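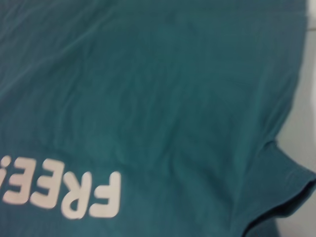 How I fold printed T-shirts so the print survives the drawer

I own too many slogan T-shirts. The teal one with FREE on the front is the one I wear most, and for years it lived at the bottom of a heap with everything else until the lettering started to look tired. So last November I sat down and sorted out a proper routine, and I've stuck to it (mostly!). It works for any jersey tee with a print on it and takes 2 minutes a shirt once your hands know what they're doing.

What you need

A flat surface bigger than the shirt. A bed will do, but a table is better as the cloth doesn't sink. I also use a folding board, a Belten one I got in a sale, and I'll be truthful, a stiff magazine does the same job.

Step 1. Get the wrinkles out by hand

Lay the shirt out and smooth it with your palms, from the middle towards the side seams. Jersey loves to ripple diagonally, usually when it's been pulled off a hanger by one shoulder. Give the hem a gentle tug and most of that goes. Don't stretch the neck, and don't iron straight over the lettering. If it really needs the iron, turn it inside out and go cool.

Step 2. Check where the print sits

You're looking for the edges of the lettering, so you know where your folds can't go. A short word in the middle of the chest is easy, but a long one that runs out towards the sleeves wants a wider fold. I find it simplest to fold with the print face down, so I put a finger at each end of the word first and then flip the whole thing over.

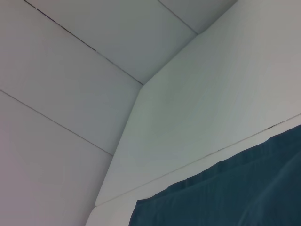
Mahlet Wubshet wrote to me after the first version of this page went up and said she never folds hers at all, she rolls them with the print on the outside, and she has had 12 of them standing in one drawer like that without a crack. I tried it for a month. It's lovely for packing a bag - I still do it for holidays - but in my drawer the rolls came undone every time I took one out, so back to folding I went.

Step 3. Sides in

With the print face down, bring one side in along a straight line from shoulder to hem, then lay the sleeve back on itself so it doesn't poke out. Do the other side the same way. You want a long strip with two nice straight edges, and if one edge wanders, undo it and start that side again, it only takes a second.
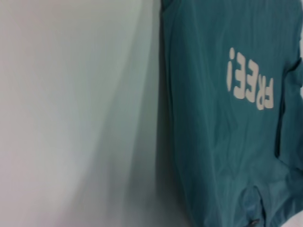
Step 4. Up from the hem

Fold the hem up to just below the collar, then fold once more if your drawer is shallow. Keep it soft, no pressing down with your fist! Turn it over and stand it on its folded edge next to the others. Mine go darkest at the back, teal and green in the middle, white at the front, and the ones I only wear for painting go in a different drawer altogether.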